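Section 9. Fault: gripper force trip and snagged cloth (laundry cell)

Applies to the two-arm Cù set-up, Trundach controller, software 376 and later. Rewritten after the snag at Hitcombe. Replaces the old section 9 – throw that one out.

9.1 What the fault looks like

Code 99 on the controller screen. One arm stops, other arm keeps going for a moment and then stops too. Fingers hold whatever they had. They do NOT open on their own.

At Hitcombe the right arm closed on two garments at once, one of them caught on a drawer handle, and the arm pulled until it tripped. Handle bent, seam torn, nobody hurt. Log showed the trip limit had been left at the factory 400. Too high for cloth.

CAUTION: Do not pull the cloth out by hand while the arm has power. The fingers can close again when the fault clears.

9.2 Freeing the cloth

1. Press the stop button. Wait for both arms to go slack at the wrist.
2. Switch off the controller. Screen off is not enough, use the main switch.
3. Look at both hands before you touch either. Second hand may be holding the same piece.
4. Support the wrist from below. Turn the release screw until the fingers move freely.
5. Lift the cloth up and out. Never sideways – sideways loads the finger joint.
6. Unhook anything caught on furniture last, after the fingers are clear.

NOTE: if the release screw wont turn, stop there and call Bistton service. Do not use a longer key.

9.3 Checking the approach before restart

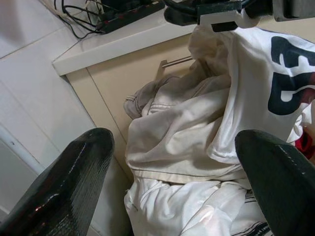

Snags start with the approach, so check that before you touch any force setting. Bring the hand in slow over the load and stop with the fingers open. Look for anything the cloth could catch on. A bar handle on the cabinet front with the pile draped over part of it is the classic one: pull the pile clear of the handle by hand, arms off, then go again. Thick rolled hems and bunched seams are the next thing to watch, they give the fingers more to bite on than flat cloth does. White on white is hard for the pick finder and it will often take two layers for one. If the wrist view shows overlapping whites between the fingers, spread the top piece out first.

Then:

1. Set the trip limit for cloth (menu: Hand, Limits, Soft load). Do both arms. The setting does not copy across.
2. Set the no-go zone to cover cabinet handles and the countertop lip.
3. Keep power strips and loose cables on the counter inside the no-go zone as well. Thiện Kim asked for this one to be added and it stays in.
4. Check the arm cables. A loop at the wrist is normal. A loop that can hook on a basket or a handle needs a clip.
5. Pick up anything on the floor between the machine and the basket.

9.4 Restart

1. Everyone out of reach of both arms.
2. Main switch on. Wait for the ready tone.
3. Clear code 99 once. If it comes back strait away, power off and go back to 9.2.
4. Run one slow pick, left arm only, then one slow pick, right arm only.
5. Both together only after that.
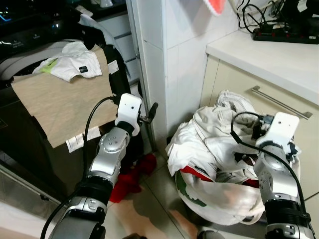 Fig. 9-2. Both arms raised, basket at right, red cloth on the floor to be cleared (9.3, step 5).

CAUTION: A basket heaped above the rim is over the fill line for this cell. Take the top off the heap before running both arms. Same for garments hanging over the side.

9.5 Reporting

Write down the code, which arm, what it was holding, the limit setting at the time. Save the log before the next power cycle or it gets overwritten. Send to Marjatta Kettunen at Bistton. Bent or chipped fingers go back with the report – don't file them smooth and refit.

Revised 27 May 2022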